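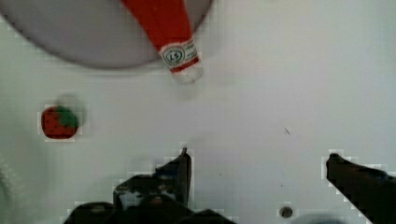
Red sauce bottle on its side, partly on the grey plate. White bench.

Merodley Test Kitchen, notebook 5
Entry: 2018-06-08
Recorded by: Kavitha Kulkarni
Subject: Chilli mash, salt level and storage trial, continued

The mash laid down in January was opened this morning. The six per cent salt lot had kept its colour well and showed no surface growth. The four per cent lot had a thin white film across the top, confined to the side of the crock nearest the vent. The film was lifted off and the material beneath was sampled separately. The two samples are not to be combined under any circumstances, including for informal tasting.

Readings were taken after the meter had been recalibrated against fresh buffers. The old buffers were past their date and have been discarded. The six per cent lot read pH 3.6 and the four per cent lot read 3.8. Both are below the limit set in our procedure. The difference is larger than I had expected and the readings should be repeated by a second person before anything is entered in the summary sheet.

Portions of 500 g were drawn from each lot, milled, and passed through the fine screen. The four per cent material blocked the screen twice. Seeds had been left in at the time of chopping, contrary to the written method, and this will need to be recorded as a deviation. Yield from the six per cent portion was 512 g after vinegar addition, prior to heating. Yield from the other was not recorded, owing to spillage at the funnel.

Flavour notes, taken on plain rice. Six per cent: clean, sharp, salt noticeable but acceptable, heat arriving late. Four per cent: rounder and fruitier, with a faint yeasty note that two tasters liked and one did not. Nwachukwu prefers the lower salt and has asked that it be carried forward. I have no objection, provided that the film can be prevented with a better-fitting weight.

Bresell have confirmed that the next delivery of long red chillies will come from a different grower. Moisture is to be checked on arrival and salt calculated on the trimmed weight.

The Drurkavik cabinet drifted upward again overnight and was over 40 degrees by the time the door was opened. The shelf-life samples held in it should be regarded as compromised. A fresh set has been started in the second cabinet and labelled in blue.

Outstanding:
Repeat pH on both lots.
Deviation form for seeds.
Order buffers and two crock weights.
Ask about the cabinet thermostat.

K.K.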